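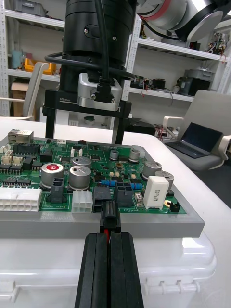

Takmont cue light system for touring dance and theatre

The Takmont is a portable cue light system made for companies that play a different room every week. It gives the stage manager a desk with a row of switches and gives each performer or operator a small lamp that shows red for standby and green for go. A green circuit board with an Ethernet jack in one corner and small white connectors down the left edge is the sort of thing most stage managers would prefer to leave to someone else, and with the Takmont they can, as all setting up is done with labelled switches on the outside of the desk. If you can coil a cable and read a cue sheet, you can run it.

Who it is for

We built the first desk for a dance company that was performing in galleries, church halls and former shops, where there was often no backstage area and no intercom. Dancers were entering from stairwells and fire corridors and could not hear the music well enough to count themselves in. A cue light does one small job in that situation. It tells somebody who cannot see the stage when to go.

The system also suits festivals with mixed bills, where several groups share one technical rehearsal and each needs its cues changed over quickly. Larger theatres usually have cue lights wired in already. Some of them hire a Takmont for promenade pieces that leave the main auditorium, and it will run alongside a house system without being connected to it.

The desk

Each desk controls up to 8 outstations. Every channel has its own standby switch and go switch, and there is a master pair at the right-hand end for cues that everyone takes together. Channels are assigned to the master with a slider underneath, so you can leave one performer out of a group cue without unplugging anything.

The switches are the heavy toggle sort and can be found by touch. They click, but quietly. We tried a silent version and went back, as stage managers told us they wanted to feel that the switch had moved. The writing strip above each row takes ordinary white tape and a marker.

The desk has a dimmer for its own panel lights. At the lowest setting they can be seen from directly above but not from the front row, which matters if the desk is in the room with the audience.

The outstations

An outstation is a lamp, an answer button and a belt clip or wall bracket. When the stage manager gives a standby, the red lamp flashes until the performer presses the button, then stays on steadily. The desk shows the same thing, so you know the cue has been seen. Go is always a steady green.

Lamps have a hood which can be turned to hide the light from the audience. There are two brightness settings, chosen on the back. The low one is meant for a dark wing. Use the bright one for daylight and for outdoor work.

For performers who have difficulty telling red from green, the lamps sit one above the other, with red always at the top. A vibrating outstation is also available. It was asked for by Alžběta Vrabec, who needed something her dancers could wear under costume in a piece with a full blackout. The vibrating model gives a slow pulse for standby and one long buzz for go.

Cabled or wireless

Outstations can be cabled or wireless, and you can mix both on one desk. We suggest cable wherever you can run it. Cable does not need charging, and it does not mind thick walls.

Wireless outstations run for 11 hours on a full charge with the lamp at low brightness. The bright setting uses more power and you should plan to charge between a matinee and an evening show. If an outstation loses contact with the desk, its lamp goes out completely and its channel on the desk shows amber. It will never show green by mistake.

Please do a full walk of the building with each wireless outstation before the technical rehearsal. Old buildings can be awkward, and a spot that works in an empty hall may be weaker once the audience is in.

What is in the standard set

Control desk with cover
6 cabled outstations with brackets
Power supply and spare fuse
Cables for each outstation, on reels
Padded carry case
Printed quick guide and blank cue sheets

Wireless and vibrating outstations are sold separately, singly or in pairs. Charging trays come with them.

Care on tour

Wipe the desk with a dry cloth. Do not use spray polish, which gets into the switches and leaves them sticky. Reels should be packed flat. The carry case has a strap for the power supply, and it is worth using, as a loose power supply is the usual cause of a cracked desk cover.

Paint, haze fluid and stage blood will all come off the outstation housings with warm water on a cloth. Glitter will not come out of the answer button once it is in there. Outstations used on a glitter show should have the clear button caps fitted, and we will send these free if you ask.

Hire

Sets can be hired by the week from our stores at Turdale. The hire rate includes a telephone call beforehand with Conceição Louro, who will go through your venue plan and suggest how many outstations you need and where they should go. Most companies order more than they use. If you are touring, you can keep the same set for the whole run and pay at the long hire rate.

October is our busiest month for hire and sets are often gone well ahead. Please book early for it. Cancellations made before the set has left us are not charged.

Guarantee and repairs

New sets carry a guarantee of 5 years on the desk and cabled outstations. Rechargeable batteries are guaranteed for one year. The guarantee covers faults in normal use, including touring, but not drink spilled into the desk or damage caused by a power supply other than ours.

Repairs are done by Mieczysław Wróbel in the Turdale workshop. Pack the desk in its own case, put a note inside saying what it did and when, and include the name of someone we can ring. If you have a show coming up, say so on the note – we keep a loan desk for this and it goes out to whoever needs it first.

Older desks

Desks sold under the Charvát name are the same design with a different power connector. New outstations work with them, but you will need the adaptor lead. Vibrating outstations do not work with Charvát desks.

Ordering

Prices are sent on request, as they depend on the mix of outstations. Tell us how many performers or operators take cues, whether any venues are outdoors, and the date you need the set. Sales enquiries go to Tatiana Sokol. Schools and youth companies should mention it when they write, as a lower rate applies.

Page last updated 23rd May.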